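Prüfleitfaden Gramo für simulierte Greifaufgaben: Besprechung der dritten Fassung

Der Leitfaden richtet sich an Prüfstellen, die Greifvorgänge vor dem Einsatz am realen Gerät in der Simulation bewerten. Gegenstand der Besprechung ist die dritte Fassung, die seit November vorliegt und in Drondholm an rund 4000 simulierten Durchläufen erprobt wurde.

Positiv hervorzuheben ist der Abschnitt zur Ausgangslage der Objekte. Er verlangt, dass liegende und gekippte Behälter gesondert protokolliert werden – auch dann, wenn sie sich im selben Tablett befinden. Für Becher ist zusätzlich die Richtung der Öffnung anzugeben.

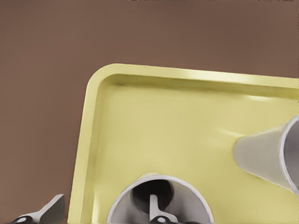
Forenton wendet ein, die Vorgabe gehe nicht weit genug: Wer nur die Lage erfasse, könne einen Griff über den Rand später nicht von einem Griff an der Außenwand unterscheiden. Der Einwand ist berechtigt. Die Kontaktstelle wird lediglich im Anhang als freiwillige Angabe geführt.

Weniger überzeugend sind die Bestimmungen zum Abbruch. Ein Kontakt mit dem Tablettrand gilt als Fehler, ein Schwellenwert für die Kraft fehlt jedoch. Das Auswertungsprogramm von Bianchini verwarf deshalb 900 Durchläufe, deren Wertung strittig bleibt.

Für interne Vergleiche ist der Leitfaden geeignet. Als Grundlage einer Abnahme kann er bis zur Klärung der Abbruchkriterien nur eingeschränkt empfohlen werden.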